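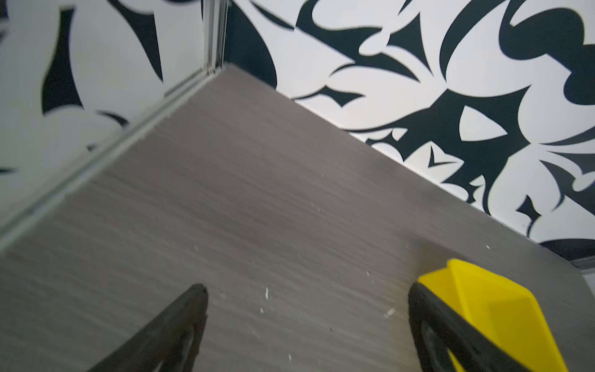 Go before lunch and skip the main lot, one reader wrote under my last post about the Jirkton home and furniture fair, adding that by two in the afternoon you can't get near the kitchen hall and the good cinnamon rolls are gone. Well, I listened to half of it. I got there at ten, parked in the main lot anyway, and spent twenty minutes getting out of it at the end of the day.

If you haven't been, Jirkton has 2,055 people and one very long main street, and every March the whole thing fills up with folks carrying tape measures. The fair takes over the old grain hall and the school gym next door. I went because our kitchen table is finally giving up (one leg is held on with hope and a bracket) and I wanted to touch some tables before buying one off a screen.

I started with Kirkness, who have the big corner spot by the doors. Lots of solid oak, lots of benches, prices that made me laugh a little too loud. Beautiful stuff, though! They let you sit as long as you want, and I did, with coffee. Oak is heavy. I tried to scoot a table over an inch and it didn't care. 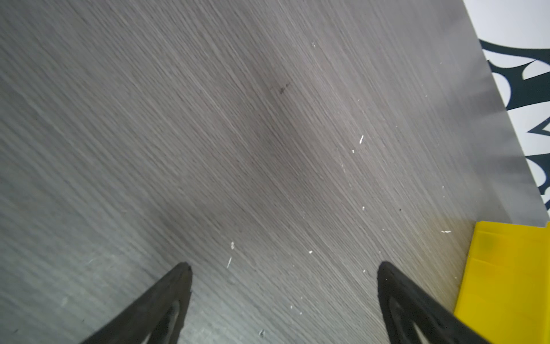
Gray wood-grain tabletop, up close.

I didn't expect to like gray. My sister-in-law's whole house is gray and I've made my share of remarks about it. But grain does a lot for a gray top – it gives your eye something to do, and I have a theory that it's kinder to crumbs than plain white. We'll see if I still think so after a month of toast.

Over in the gym it was mostly smaller makers, plus a Gurko stand that was all folding chairs and drop-leaf tables. The drop-leaf ones were the surprise of the day for me. The cheapest was $88, tiny, perfect for an apartment, and I stood there opening and closing it like a kid with a cupboard door. Too small for us, sadly. We're four at dinner and usually six.

Lunch was at Hung, the noodle place across from the gym, where the line went out the door but moved fast. Get the broth with the wide noodles. Don't wear a light sweater like I did. 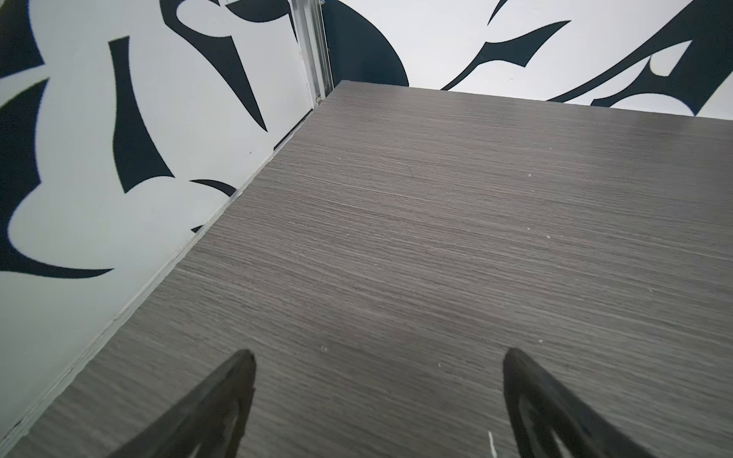

Marlys Quade

After lunch I went back in for the afternoon talk on looking after tabletops, which was better than it sounds. Soft cloth, mild soap, coasters even if your family groans at you, and no dragging the fruit bowl. I have been dragging the fruit bowl for years.

No table came home with me. I did bring back a stack of brochures, a set of felt pads and two cinnamon rolls, so the reader was wrong about those – they had a second batch out at three.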